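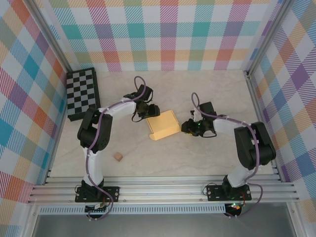 Slide 1: pastel tartan on three sides, marble pattern underfoot

Plaid in Small Spaces
Notes for the Serurstead home crafts evening, 7/25/26

Leave slide 1 up while people find seats. Say hi, thank Brenda Paredes for the projector, mention coffee is in the back.

Okay, start. So I love plaid, you all know this, I've covered a closet, two bookcases and the inside of a toy chest in it. And I've wasted a lot of paper along the way! Tonight is mostly about the wasting.

Look at the colors first. Pink, coral red, teal, lavender, yellow, light green, and they're all sitting on white. Ask the room: does it feel busy? (Let them argue for a minute, they will.) I think the white is what lets you get away with that many colors. Swap it for navy and you'd have a completely different mood, kind of a winter blanket. I like a winter blanket, but I wouldn't want to line a box with one.

Now the stripes on the back. They run on the diagonal. With a straight plaid every stripe has to agree with the edge of your wall, and if your wall leans even a little, the stripe tells on you. My hall closet leans. I hung a straight check in there last April and you could see it from the kitchen. A diagonal is kinder about that. It's also greedier with paper, so buy an extra roll. I mean it, buy the roll.

Point to the sides. Same plaid, but it looks bigger and more stretched there, with the walls slanting out toward the edges. Keep that in mind when you pick a scale! You choose a sample lying flat on the store counter and then you look at it from an angle for the next ten years. Tape your sample up on a side wall, walk off, come back, look again.

Corners. (Slow down here, it's where the questions come from.) There's an aluminum post at each back corner, between one run of plaid and the next. I'm a big fan of a plain upright strip in a corner. Matching a diagonal around a corner made me cry in my toy chest phase, and Lai-ching Ho finally told me to quit matching and put a strip in. Metal, painted wood, ribbon, whatever you've got. Your eye stops at the strip and starts over.

The floor. Pale marble pattern, and I'd call that a good partner for a loud wall. It has some movement in it but no lines going anywhere. I tried a second check under my first bookcase, smaller and in the same pinks, and I got a headache dusting it.

And see the purple cable looping up, there on the left? Isn't that nice next to the lavender? If you've got a cord you can't hide, try it in a color that's already in the plaid. I redid my reading lamp that way and I'm very smug about it.

Next bit, money. Hold up the Farahani sample book and pass it around, start it on the left side. My closet came to $138 with the extra roll. The toy chest was $63, mostly leftovers. Brenda's pantry was $634, but she had a person come in and do it, and she says she'd do it again.

Show the Granwood board with the three test squares. Square one is paste on bare wood (bubbles). Square two is primed. Square three is primed and left overnight, and it's the one people like to touch, so let them.

Cutting demo if there's time. Blade, long ruler, mat. Change the blade more often than you think. Start from the middle of the back wall and work out both ways, so the skinny leftover pieces land in the corners by the strip.

Questions. Someone always asks about bathrooms. I haven't done one, so send them to Lai-ching.

Remember to get the sample book back before the break. Sign-up sheet for the box lining class is by the door, bring your own box and a pencil.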